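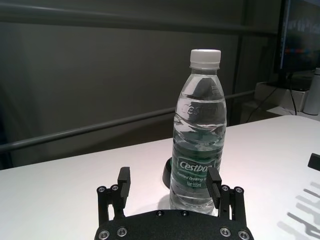 Travel and Transport > Mountain Railways

Drurnik Rack Railway

The Drurnik Rack Railway is a narrow-gauge tourist line that climbs from the market town of Graler to the summit station at Drurnik, by way of a single passing loop at Kurnum. It has 16 bridges, one tunnel, and a timetable that regular travelers treat as a statement of intent.

History

The line was built to bring slate down the mountain. The slate proved to be of poor quality, a fact established shortly after the last rail was laid, and the owners turned to carrying visitors up instead. The engineer, Ermira Lazarević, had designed the upper section for loads that would sit still and not complain, and the seating has kept something of that spirit.

Passenger trains stopped for several years after a landslide above Kurnum. Service resumed under the Jurić company, which bought the line, the rolling stock and a hotel at the summit in one sale. The hotel was described in the sale papers as "airy." It has since been given a roof.

Route

Trains leave Graler from a platform behind the bus station. The first part of the climb follows the river and is gentle enough that walkers on the towpath sometimes keep pace. At Kurnum the rack begins and the walkers are left behind, though not by much. 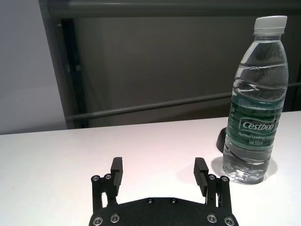

Beyond the loop the line enters the tunnel, which the company's brochures call scenic. The summit station stands a short way below the actual summit - the remaining 256 steps are the responsibility of the passenger.

Operation

The railway runs 3 trains a day in summer and 2 in September, after which it closes until spring. Tickets are sold at Graler only. A return ticket is valid for either direction first, an arrangement of use mainly to people who have already walked up.

In popular culture

The travel writer Ita Madigan gave the line a chapter in her book on slow journeys, almost half of it written while waiting at Kurnum. A documentary by Kumaresan Mathew was shown at the summit hotel on November 23, 2022, when the trains were not running.

See also

Graler
Kurnum Loop
List of rack railways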